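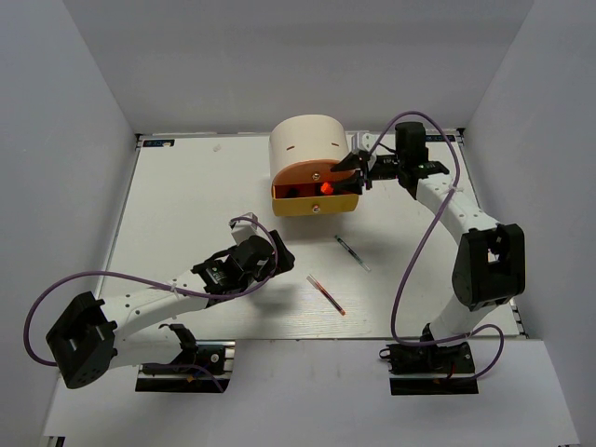 ## 4.2 Drawer Task with the Talby Two-Arm Kit

**Figure 3.** Workspace of the Talby kit during the drawer task. The yellow drawer of the small storage box is open, and two pens lie on the tabletop.

The second task under review was the storage of pens in a small box with drawers. We have chosen it from the task list which Zallach delivers together with the kit, for the reason that it needs both a pulling motion and a fine grasp of a thin object. The arms were mounted at the near side of the table as the installation guide recommends, and the gray side walls stayed in place during all trials (Figure 3).

In total we recorded 34 trials. Martim Paiva and Amra Matić operated the kit in turns, and each of them had received one afternoon of practice before. A trial was counted as complete when both pens were inside the drawer and the drawer was closed again. The time limit was 80 seconds per trial, the same value as in Section 4.1.

Opening of the drawer gave few difficulties. The round knob offers a good hold for the two-finger gripper, and the box moved only slightly on the table. Picking up the pens was slower. When a pen lay diagonally to the arm, the operators often had to turn the wrist two times before the fingers were aligned, and during this turning the long cable sometimes pulled on the forearm. The ties supplied by Zallach reduce this effect but do not remove it. We suggest to add one more tie close to the elbow.

The price of the kit is discussed in Section 5, together with the replacement cost of the fingers.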